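Plaque notebook - Doherty Street job
January, started 9:20

Picked up the Doherty Street plaque again. This is the one for the 1930s tenants' hall, where the rent strike meetings were held. The local history group has now signed off on the wording except for the last line. They want "met here" and the building owner wants "met near here" because the front wall was rebuilt. Judit Szekeres is going through the council minutes to see which wall it was.

Job number is 2419. Old number on the drawing is wrong, I crossed it out.

1. Lettering

Cut the paper layout at full size and taped it up on the far wall. Read it from across the street distance (paced it out in the yard). The name line is fine. The date line is too tight, the 9 and the 3 run together. Opened the spacing and it reads better. Still not happy with the ampersand. Will ask if they can live with "and".

2. Test tiles

Fired 3 tiles with the Grusus blue and 2 with the old mix. Grusus came out darker at the corners, same as on the library plaque. Old mix is closer to the color the group picked, but there is only enough left for one full plaque and no second try. Lolloron say they can match it if we send a chip. Chip is in an envelope on the shelf, not sent yet.
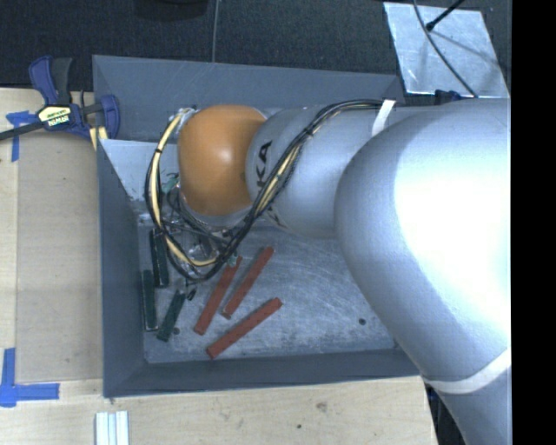
3. Fixings

Owner does not want holes in the new brick. Mortar joints only, then. Measured the joints from the rubbing and two of the four holes land on brick, so the back plate has to change. Moved the lower pair in and redrew it. Testosen anchors should do, the short ones. Check the weight again once the rim is on.

4. Still open

Last line of the wording - waiting on Judit.
Permit from the city. They asked for a street view drawing, and I sent the wrong scale the first time.
The group expects over 20 people at the unveiling, including the councilor and two families of the original tenants. They need a curtain and cord. The cord from last time jammed, use the thinner one.

Stopped at 4:40. Kiln off, vent left open. Layout is still up on the wall, please leave it there.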